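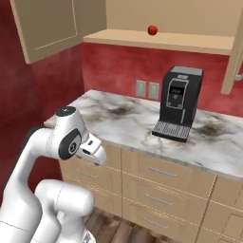
Ginum Kitchen Pack
Demonstration recording for arm learning, in simulation

Print this page | E-mail this page

The Ginum Kitchen Pack is a software package for teams who want to teach an arm by showing it the work. You sit at your desk, you guide the simulated arm with a hand controller, and every movement is stored together with the camera views. Later your learning program reads these recordings and tries to find the pattern in them. No real kitchen is necessary and no real cup will be broken.

The pack is made by Nimmont and works with the Drallemska recorder, version 2 or newer. If you have already the recorder, you only install the room files.

What is recorded

For each demonstration the pack saves the joint positions, the opening of the gripper, the command of the operator and the pictures from all cameras, with the same clock. The rate is 30 steps per second. The operator also writes one short sentence that says what the task is. Please write this sentence before you start to move, so that it describes what was asked.

The wrist camera is fixed to the hand and looks forward past the fingers. We advise to keep it switched on in all tasks where the fingers must come near to a button or a handle.
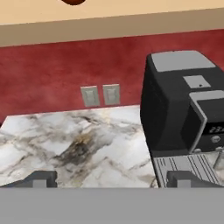 Wrist camera at the coffee machine. The two fingers stay in view at the bottom.

The side cameras stand still during one demonstration. Between demonstrations you may move them a little by hand, or let the program choose a new place for them inside the limits that you set. Wall colour and worktop can be changed in the same menu. With these changes the learned program depends less on one single view of the room.

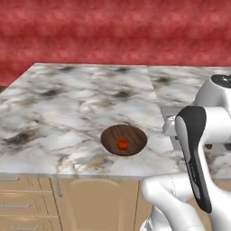 Side camera, arm at the right and wooden bowl on the worktop.

What you receive

- Room files for the kitchen, with drawers and doors that open
- 13 prepared tasks, each with a start position and a check for the end
- A starter set of 1818 demonstrations, recorded by our own operators
- Export tool and a printed handbook in English

The demonstrations in the starter set were all looked at by a person before we accepted them. Attempts that failed are kept in a separate folder. Some customers like to use them, and some delete them at once. Both is fine.

Before you order

The pack does not contain a learning program. It also does not contain a hand controller, but the handbook has a list of the types we have tested. If your operators are new to this work, please give them one afternoon for practice and do not keep the recordings from it. In the first hour most people move too fast and stop too often, and the arm will learn this too.

Updates are free until August. For questions about licences for schools, or for a trial copy, please write to Evdokia Kourkoulas at the Nimmont sales desk.

Related items
Drallemska recorder
Aguirre hand controller stand
Ginum Workshop Pack
Handbook, spare copy

Contact | Copyright Nimmont, all rights reserved | Back to top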